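Review: Bernier minibus hire with driver, evening package

We booked the Bernier minibus for my sister's hen night and I've been meaning to write this up ever since! There were plenty of us, all in heels, and not one person wanted to drive, so a bus with a driver seemed the obvious answer.

Booking was easy enough. I rang up, got Marisol Mbeki, and she had the Gancombe pick-up sorted in minutes (she even rang back about the narrow lane). The whole evening came to £700, which made me wince a bit until we split it.

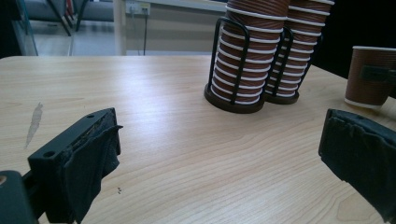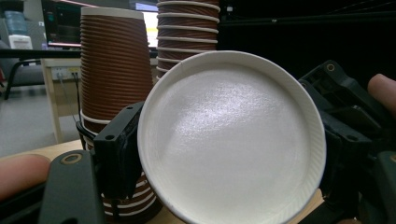
The bus itself was lovely inside, with squashy seats, lights that changed colour and speakers far better than the ones in my car. It was a 2012 model and you could tell from the rattle over speed bumps, but we were singing too loudly to care. My one real moan is the air con, which only seemed to reach the front two rows. Oh, and the step up is high, so mind your frock.

Our driver, Yasuo, was a star and waited 23 minutes outside the restaurant without charging extra. I'd book again for a birthday, though I'd ask for the newer bus they've got coming in July.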